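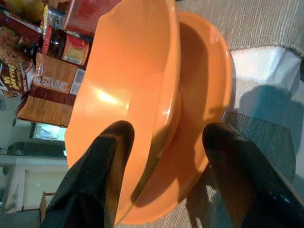
Hafstein linen tablecloth, beige
Reviewed Sat 29 November
Rating: 4 out of 5

I bought this in January to replace a cotton cloth that had gone thin in the middle. It cost $44 from Tikstead. The Patix one I looked at first was $69 and felt the same in the store.

It comes folded very tight and the creases are deep. Ironing it dry did nothing. Ironing it damp on the linen setting got most of them out, and two washes took care of the rest. The label says warm wash, but I use cold and hang it over the shower rail. It lost a little length the first time and has stayed the same size since.

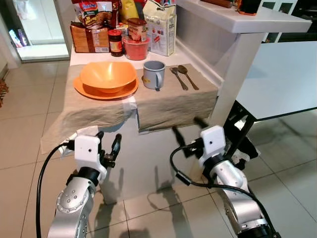
The cloth on the kitchen counter, with a bowl, plate and mug set out.

Coffee comes out if you get to it the same day. Turmeric did not, and there is a faint mark near one corner that I keep turned to the wall. The hems are straight and double stitched. One thread came loose in the summer and I trimmed it.

My main complaint is the sizes. There are only two, and the larger is too long for my table. It also slides on a smooth top, so I put a thin Trollance liner under it when we have people over.

I would buy it again at this price, but not at $69.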